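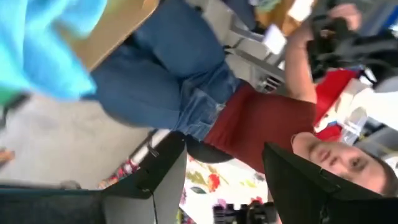

4.2 The open day as a source of evidence

Public demonstrations take up a good deal of space in the literature on assistive manipulators, usually in a paragraph near the end that says visitors were interested and the system ran well. We have written such paragraphs ourselves. This section looks again at one open day, held at the Vundstead site on 2 June 2023, and asks how much of what was claimed for it can be supported by the records that were kept.

The arm on show ran the Husmont controller in the version described in Section 3. Visitors signed in at the door, and the sign-in sheet has 284 entries. The notice put up afterwards on the project's web page turned this into "284 people tried the robot". The session log does not bear that out. It holds 6 sessions in which a visitor gave the arm a command, and in 2 of those the operator took over before the command was carried out. The remaining visitors watched, talked to the team, or passed through on their way to the other displays. We have no quarrel with people watching, but watching and trying should not be added together.

A second difficulty is the meaning of "ran without fault". Under the rules used in our laboratory trials, a fault is any stop that needs a person to restart the controller. On the open day the team restarted the controller whenever the arm was left idle between groups, and these restarts were not logged separately. A fault that happened to fall at the end of a group would therefore have left no trace. It may be that there were none. The log cannot tell us either way, and we would ask readers to treat the published claim with that in mind.

Third, the tasks were chosen for the day. Of the household tasks in the Betancur list, the team offered only those that had gone well in rehearsal in April. This is a sensible way to run a demonstration and a poor way to measure anything. The one task that visitors asked for again and again, according to the team's own notes, was picking up clothing from a cluttered surface, and it was left off the programme. Soft items lying among other things remain hard for the grasp planner, as the results in Section 5 show.

4.3 What the wrist camera adds

The wrist camera recorded 3,057 stills on the day. They were not collected with a study in mind, and we were at first inclined to leave them out. They do, however, show something the other records miss, namely how much the camera sees that has nothing to do with a task. Figure 1 gives one such view. A seated person in a red top and jeans lies sideways across it, with one arm raised and the hand at a black device, and one gripper finger hides part of the head and chin. Cloth, a chair and some white items fill much of the rest. A planner given this view would have to decide which of these things mattered, and the sideways angle alone would upset any method that expects people to be upright.

Figure 1. View from the wrist camera, with both gripper fingers visible. The person appears rotated by close to a right angle.

We do not offer the figure as proof of poor performance. A single still says nothing about what the arm was doing or did next. Our point is narrower: the fixed camera used for the promotional film was placed to show the arm at its best, and readers who have seen only that film will have a tidier idea of the working space than the wrist camera gives.

It has been put to us that open days are for goodwill and that nobody reads them as trials. We are less sure. The Stusano proposal, which asked for a further round of work on the same arm, listed the open day under "user testing" – a phrase that none of the records described above would support. Two changes would help. Sign-in figures and session counts should be reported apart, and every restart should be logged with its cause, even when the room is between groups. Until that is done we leave the open day out of the totals in Table 3 and use it only as background to the discussion of clutter in Section 5.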